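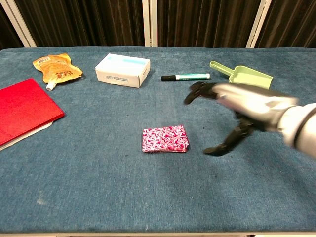 # Setting up a tabletop session the Ustberg way

Good tabletop sessions start before the arm moves! Our house rules at Ustberg grew out of a lot of messy afternoons, and I love how much smoother things run now that we all follow the same steps. This page covers one station, one arm, and one person at the controls.

## 1. Pick the target and its neighbors

Choose one object to be handled and give it the middle of the table. Folded cloth is a great first target: it's soft, it lies flat, and a clumsy grip won't hurt it. Then add the neighbors, which stay put for the whole run. Mix your shapes and surfaces (a folder, a small closed box, a marker, a soft pouch, something awkward like a dustpan) so the hand has real things to steer around.

Rules for neighbors:

- Caps on, lids closed, nothing that can leak.
- No glass, no blades, no loose batteries.
- Nothing heavier than the limit on the station card. Ours says 200 grams.
- Leave an open lane on the side the arm comes in from.

## 2. Check the surface

We're big fans of carpeted tops. Things don't skid when a fingertip brushes them, and a dropped marker stays where it lands. The catch is lint, so go over the fabric with a roller at the start of each shift and look at the fingertip pads while you're at it.

## 3. Set the limits

Open the Listeck panel and load the profile for your station. Before you enable anything:

1. Set speed to 70 percent or lower. New operators stay lower for their first week.
2. Set the floor height with the hand open and the thumb at its lowest point. The thumb is the part people forget!
3. Press the stop button and confirm that the panel shows it.
4. Release it, then clear the message by hand.

Do step 3 every single session, even if you were at the same table ten minutes ago.

## 4. Run it

Say "moving" out loud, then enable. Bring the hand in above the neighbors, spread the fingers wide, and come down beside the target. Slow is fine. If the hand touches a neighbor, stop, write it down, and finish the run only if nothing tipped over.

Keep your own hands at least 2 feet from the arm while it's enabled. If something needs straightening, disable first. Yes, even for a crooked napkin.

## 5. Log it

Fill in a line on the Stougaard sheet before you reset the table: target, neighbors, any contact, any stop. We have almost 4000 lines now, and reading back through them is how the open-lane rule got written in August.

Reset, swap one neighbor, and go again. The Hostum tables use the same sheet, so please keep the column order as it is.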